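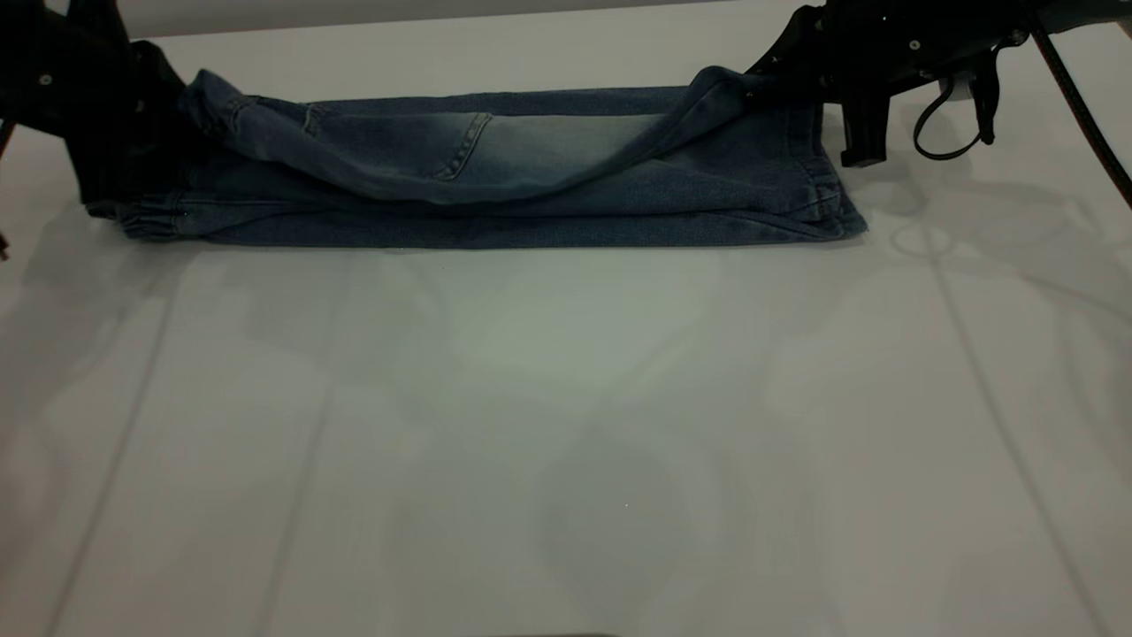 Subject: Re: [flumgate-list] Denim, and whether folding is ready to quote
From: Lama Hijazi
To: flumgate-list

Replying to Rasha's points from June in order. Trimmed for length.

Rasha Abu Hammour wrote:
> Cullmont have asked again whether we can put a two-arm folding cell
> into the Hamdan laundry. Their mix is towels, tees and jeans. I am
> inclined to say yes to all three. Towels are solved as far as I can
> tell, tees nearly so, and jeans are stiffer than either, so they
> should hold a crease and be the easy case. What am I missing?
>
> Also, is anybody still using the Puvivell garment set, or has
> everyone moved to their own?

Stiffness helps less than you would expect. A towel is one layer of near-constant thickness. A pair of jeans folded lengthwise, one leg over the other, has a waistband stack at one end with belt loops in it and hems at the other. If the hems are gathered, as on jogger styles, the two ends have quite different thickness and give. A grasp height that suits the waist will be wrong for the cuff.

The second problem is the upper leg. With a gripper at each end the top layer can sag between them and bunch, while the bottom layer lies flat on the table. From overhead the outline is still a tidy rectangle, so a silhouette check passes it. I would want a height measurement along the length before calling the lengthwise fold good. Colour is not much of a cue either, as washed denim varies in tone across a single leg and faded whiskers look a lot like wrinkles to our segmentation.

Our numbers, for what they are worth. We ran 267 trials on adult jeans, starting from flat on a white table. 136 reached a finished fold that our laundry contact would put on a shelf. Most of the remainder failed at the second fold, usually because one finger had taken the top layer only. Starting from a crumpled pile we did 40 trials and I would rather not quote the result until we have repeated them with the new fingers.

Cycle time is the other half of it. Our median is 100 seconds a pair from flat. An experienced person at the bench is several times faster, and will turn a leg right side out or empty a pocket on the way past. We have not attempted either.

So my answer for Cullmont would be: towels yes, tees with a person checking the output, jeans no for now. If they insist on jeans, ask them to sort out the gathered-cuff styles and feed the rest flat. That leaves an operator at the infeed, which probably kills their labour case.

On Puvivell, we still use it for tees. The trouser items are all straight hem with no elastic, so it tells you nothing about cuffs. I can send our item list and the trial log to anyone who wants them, off list please, as the attachments will bounce.

Lama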